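The false full at Greenberg

2/25/19

Ellar, the picking cell at Greenberg, stopped again this morning with the same fault as in December: code 46, grip lost. The log said it was holding a bag. It wasn't. It had closed on a fold of bubble wrap, the fold slid out, and the arm went on to the drop point anyway.

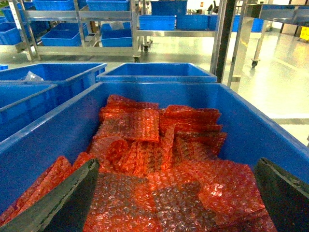
What the log showed

The run was set for 200 picks and it got to seven. Line 781 has the width reading just above the cutoff, so the check passed. Pliventon, the control software, takes one reading at the close and none after the lift.

I cleared the fault and sent the fingers down over the drop bin at low speed to look at the edge strips. 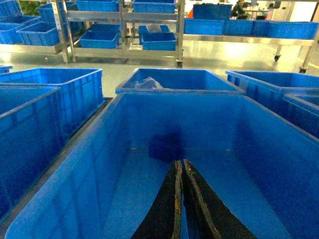

Fingers over the bin, with wear on both inner edges.

I suspect the worn strips throw off the reading, but that's a guess until I swap them. For now I raised the cutoff and added a second reading after the lift.

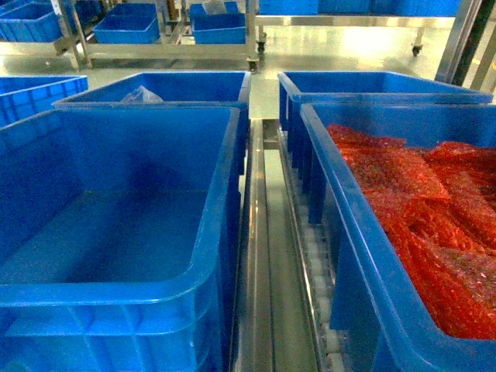

The Sullia cell runs the same check, so it gets the same change tomorrow. I also want the arm to stop if the two readings disagree – a retry would only hide it. New strips are on order.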